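The wall behind the workbench: a talk with the woman who paints rooms for small workshops

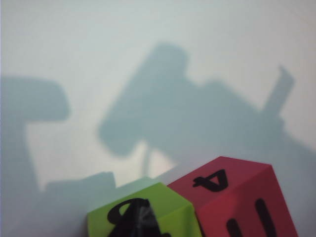
Grerora Staff Writer

She did not want her name in the article, and she asked me twice to be sure. "Write about the walls," she told me. "The walls are my work. My name is only for the invoice."

We met on Sun 19 April in a rented unit at Clondholm, where she was finishing the last of the rooms for a company called Trerkero. The company puts together small products and tests them, and it wanted the rooms light and quiet. She has painted for people like this for many years. Before that she painted apartments, and before that, in another country, she painted ships.

I began with the question that everybody asks her, which is why the walls are white.

"They are never white," she said. "People say white, and I let them say it. But look at it now. It is a little blue, a little gray. In the morning it is one thing and in the evening another. If I open a can of real pure white and put it next to this, you will be surprised."

She uses a matte paint from a small maker, Apaza, and she is loyal to it in the way some people are loyal to a bakery. The finish is important to her. A shiny wall, she explained, throws the lamp back at the person who is sitting at the table, and after some hours this person has a headache and does not know the reason. A matte wall takes the light and keeps it soft.

"And then you get the shadows," she said, and she looked pleased.

I must confess that I had never thought about shadows on a wall as something that a painter would care for. She cares for them very much. With the lights spread out well, she said, the edges become soft, like a drawing when you have passed your thumb over it. With one strong bulb they are hard and black, and every small movement pulls your eye away from the work.

"There you have a big one in the middle and on the right, the dark one," she said. "On the left is one like the letter T. Between them the wall is bright, with nothing on it. I like this bright part the best. It is the part I painted and you can see I painted it well."

I asked if she finds the shadows beautiful. She thought for a long time.

"Beautiful is a big word. I find them useful. A shadow shows you every mistake. If there is a bump in the wall, the edge of the shadow will bend. If the roller left a line, you will see it where the light becomes dark. So when I finish a wall I do not look at the wall. I put my arm up and I look at the shadow of my arm."

She showed me. She stood in front of the wall in the corridor, lifted one arm, and moved it slowly from left to right. She did this with so much attention that I stopped writing.

The job at Clondholm cost the company 3499 dollars, with the paint included. She told me the number without being asked, because she thinks that people should know what a wall costs. Of this, 496 dollars went for filling and sanding only. Customers complain about this line on the bill more than about any other.

"They say, but the wall was already flat. It was not flat! A wall is flat when I have sanded it. Before, it is only standing up."

The preparation took her five days and the painting took less than that. She works alone and listens to the radio, but not to music. She prefers programs where people telephone and ask about their gardens. She has no garden.

We spoke also about what happens to a wall when she leaves. Tables are pushed against it, things are stored in front of it, and somebody puts up a calendar with tape that is too strong. I expected her to be sad about this, but she shrugged.

"A room is for working. I come back in two years, I fix the corners, I paint again. What I don't like is when they fix it themselves with another white. Then you have an island on the wall, and all the people see the island."

For this reason she leaves a jar of the same paint in every place, with the date of mixing written on the lid. She has left 157 jars so far and keeps a list of them in a school notebook. Some of the companies have closed, and she supposes that the jars went out with the garbage.

My last question was about her own home, and what color she has chosen there. She laughed and started to wash her brushes.

"Yellow," she said. "The kitchen, the bedroom, everything yellow. My sister painted it, and she did not sand."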